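Bench notes: blocks, a bowl and a lot of table wobble
Posted 05/03/2019

The arm has been hanging over the bench in the Drerkthorpe workshop since October, and for most of that time it did very little. I had the mounting to sort out, then the cables, then the gripper fingers, which I remade twice before they closed square. It can now be given a proper job, so I have been putting it through the dullest one I could think of – picking up toy blocks and dropping them in a bowl.

The control box is a Zatine, bought second-hand. It came with no manual and a fan that rattled. I replaced the fan and wrote my own notes on the settings as I found them, and those are on a separate page for anyone stuck with the same unit.

The table gave me more trouble than the electronics. It is a heavy wooden top and I assumed it would stay where it was put. It crept, a little at a time, each time somebody leaned on it, and by the end of an evening every pick was off to one side. Two orange-handled clamps on the edge have cured that.

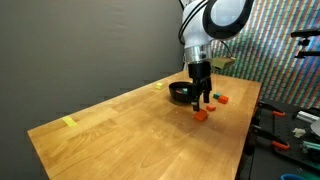 Why hang the arm overhead when it could be bolted to the bench? It leaves the whole top clear to work on, and coming straight down on a small block is easier to program than reaching across for it.

The drawback is the cables. With the arm overhead they have to come down alongside it, and they need enough slack for the wrist to turn without pulling. My first loop was too tight. The second was so loose that it caught on things. I am on the fourth now and have left it alone for 17 days, a record for me.

I log every attempt. Out of the first 2,000 grabs, 995 ended with a block in the bowl, so a shade under half. Most of the failures were the fingers closing on a corner and the block squirting away. Cubes are fairly forgiving. The wedge is awful, as the sloping sides give the fingers nothing to hold, and it has to be taken by the ends. I changed the code to look for the ends first and the last 109 tries have been much better.

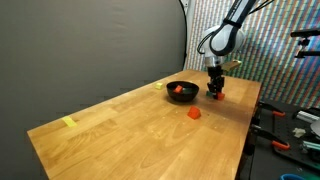 Mazandarani wrote in under the previous post to say that the approach speed matters more than the grip force, and that I should slow down for the last bit of travel before touching the force setting again. I tried it the same night. It did help with the cubes, and I have kept the slower speed for everything.

It makes each pick longer, of course. Nothing at home needs blocks put in a bowl in a hurry, so I can live with it.

The bowl itself was a kitchen one. Its rim is wide enough that a slightly bad drop still tends to go in. I may swap it for something smaller once the numbers look healthier, or the log won't tell me much.
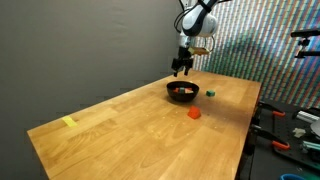 Over the bowl, with the green cube and the wedge still out on the table.

Next on the list are softer pads for the fingers. Dondness sell a thin rubber sheet that cuts well with scissors, and I have an offcut in the drawer. I also want to tidy the end of the bench, where spare bits have been gathering again, and find out why the Zatine box resets itself if it is left switched on overnight.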